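Zostance Home Forum > Kitchen and Pantry

Topic: Does anyone still buy spices in the small packets?

kellberg_kitchen
February 15, 2024
We moved to a smaller place and I have one drawer for spices now. I used to buy the big jars at the warehouse store and most of them went stale. The Bowen market near me sells refills in little plastic packets, much cheaper by weight than glass. Is it worth switching over, or do they go flat faster?

pantrymoth
Worth it if you go through them. I buy cumin, paprika and chili flakes that way and tip them into old jars as soon as I get home. I would not leave them in the plastic for long. My kitchen gets hot in the summer and the coriander I forgot about last April tasted like dust.

oldstove748
Disagree on the jars. Every time you open a jar over a steaming pot you let moisture in. I keep mine in the packets, fold the top down twice, clip it, and stand them in a shoebox. Been doing it for years. Whole spices keep fine like that. Ground ones I use up in a few months anyway.

pantrymoth
So don't shake the jar over the pot. Use a spoon.

oldstove748
I do use a spoon. My wife does not.

RuthlessBaker
The real answer is to buy whole and grind it yourself. A cheap blade coffee grinder does it. Nutmeg, cumin, coriander, black pepper and allspice cover most of what I cook. Once you do this the packet or jar question matters a lot less.

kellberg_kitchen
I have a grinder but I don't want to clean it on a weeknight. Also turmeric. I'm not grinding turmeric.

RuthlessBaker
Fair on the turmeric. For cleaning, run a spoonful of dry rice through it and wipe it out.

tallboy_153
Check the price per ounce before you assume the packets are cheaper. At our store the Kuvis packets looked like a bargain at 2 dollars, but the jar held a lot more and worked out lower. The bay leaves were the only ones where the packet won. Stores put the packets in a different aisle with the beans and rice, so it's hard to compare unless you write it down.

pantrymoth
Same aisle thing at mine. The ones by the beans are cheaper than the ones by the flour, and I can't taste a difference.

quiet_larder
I'll add one thing about labels. If you clip packets in a box, write the date you opened them on a piece of masking tape. Marker rubs off the plastic. I had 5 packets of something reddish at one point and had to smell each one to sort out the paprika from the cayenne. Sneezed for an hour.

oldstove748
Tape is a good idea. I've been using a pen on the clip.

tallboy_153
Does anybody freeze them? My sister does and says the color holds up better. I tried it with paprika and it clumped.

RuthlessBaker
It clumps if you open it cold. Let it come up to room temperature first. I only bother with saffron and poppy seeds — the seeds go rancid otherwise.

kellberg_kitchen
OK, I'm going to do ground spices in small jars and whole ones in packets in a box. I'll skip the freezer for now. Still need to find clips that will hold thin plastic, the wooden clothespins I tried slide right off.

quiet_larder
Binder clips, the small size. Fold first, then clip.

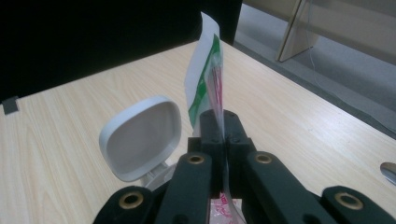
Clear plastic packet, standing upright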